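Reviews > Pool & Pond > Cleaners

We use cookies to remember your settings and count visits. By staying on this page you agree to our cookie policy.

Falta 2 cordless pool vacuum: a full season with it

I've had the Falta 2 in the water since the pool opened in May, and I still look forward to using it. I know how that sounds! Vacuuming was the chore I used to bargain my way out of all summer, with the long hose, the priming, the air bubbles and the pump basket filling up with maple seeds, and now I do it before breakfast with a cup of coffee parked on the coping.

Some background on the pool, so you can judge whether yours is anything like it. It's a vinyl-lined rectangle with a shallow shelf at one end and a slope that drops off quicker than you'd think. There are two big maples on the neighbor's side and a gravel path on ours, so I get leaves, seeds, grit and (after a storm) a fair amount of mud. The filter is a sand filter that came with the house.

The Falta 2 is a handheld unit that clicks onto a regular telescoping pole. It has its own battery and its own fine-mesh bag, so nothing goes through the pump at all. You get two heads in the box: a wide one with soft brushes for the floor and a narrow one for steps and corners. I paid $242 for mine from Pešek, the pool supply place out toward Drundcombe, and that included a spare bag.

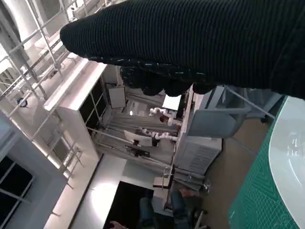
The first thing I noticed was how little it weighs once it's under. Out of the water it's a bit front-heavy on the pole and you want both hands on it, but dip it in and it settles down flat and just glides. The suction is stronger than I expected from something with a battery. Maple seeds, acorn caps, small gravel, all gone in one pass. Wet leaves take a slower push, and a big clump will sometimes ride along in front of the brushes until you lift the head an inch and come down on top of it.

Battery life is really good. My longest single run was 87 minutes, and that was in August, after the storm that took down half of the neighbor's tree. A normal cleaning takes me 19 minutes, so I get several out of a charge and plug it in when the light turns amber. Charging takes most of an afternoon. The plug has a rubber cap that you need to press in all the way around, and I'd do that over a towel with dry hands.

Now the fine stuff. The standard bag holds sand and grit fine, but pollen and dead algae will puff right back out through the mesh. I had a cloudy week in June and asked Kamil Zeman at Pešek what he'd do. He told me to run the filter overnight with a clarifier, let everything drop, and then go over the floor slowly with the microfilter sock fitted over the bag. It worked beautifully, though the sock clogs fast and I had to rinse it twice.
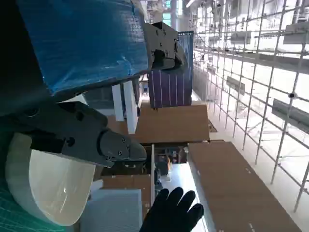 Emptying is easy. You twist the collar a quarter turn, pull the bag, flip it inside out and hose it down. Don't let it dry with leaves inside, or you'll be picking bits out of the seam with your fingernails.

I also borrowed a Dellov from my friend Morag Cowie for a couple of weekends to compare. It's a nice machine, quieter, with a clear barrel so you can watch the dirt going in (very satisfying, I admit). But the head is stiff on the pole and kept tipping up where the floor slopes, and it left a stripe of grit along the bottom of the hill every time. The Falta head swivels, and on my floor that makes all the difference. If your pool has a flat bottom, the Dellov is well worth a look.

A few gripes. The wheels on the wide head pick up hair and pine needles and have to be popped off to clear them. The on switch is down on the body, so you have to start it before you lower it in. And the wall hook that comes with it is flimsy, so I hung mine on a garden hose bracket instead.

It won't replace brushing the walls, and you still have to skim. For the floor and the steps, though, I love it, and I've already ordered another pack of bags for next year.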